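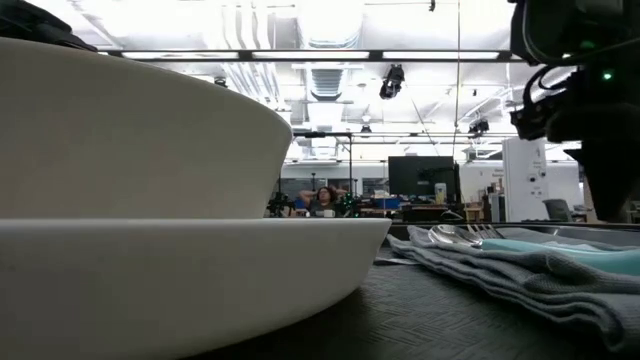

Zoter Moves Table-Setting Work to Robot Arms at Henstead Site

Zoter, which prepares place settings for hotels and event halls, has begun using robot arms for part of the work at its Henstead site. The change affects 45 employees on the day and evening shifts. The company said no jobs will be cut this year.

The arms handle the most repetitive part of the job: putting a bowl on its dish, laying the folded napkin and setting the spoon and fork on top. Until April, employees did all of it by hand, standing at long tables for most of a shift.

Under the new setup, workers load the dishes and linens, check finished settings and step in when an arm stops. Two operators share a group of stations and trade places during the shift – one at the tables, one at a desk where stopped stations are reported.

Cloth has been the hardest part, according to the company. A napkin that is folded a little thick can shift when a fork is placed on it, and the setting has to be redone. Folding is still done by hand, and Zoter said it has no plan to change that.

An average order at Henstead runs to 117 settings. The company said the stations can complete up to 124 settings an hour when nothing has to be reset, though it did not give a figure for a normal shift.

Employees have had mixed reactions. Several said their wrists and backs feel better at the end of the day. Others said the work is quieter and that they spend more time waiting, which some like and some do not. A few who were known for their speed at the tables said they are not sure what the new job rewards.

Pay has also come up. The old system included a bonus based on the number of settings a person finished. That bonus ended when the stations started running, and Zoter replaced it with a flat hourly increase. Faster workers said the increase does not fully make up the difference. The company said it will review the rate with employees in October.

Training takes place on site and is paid. It covers clearing a stopped arm, restarting a station and reporting faults to Rey, the firm that maintains the equipment. Employees who do not want to work with the arms can move to folding, packing or dishwashing, and the company said most requests to move have been granted.

Zoter has a second site in Sisham, where all settings are still done by hand. Managers there have been told to expect a decision on new equipment after the October pay review.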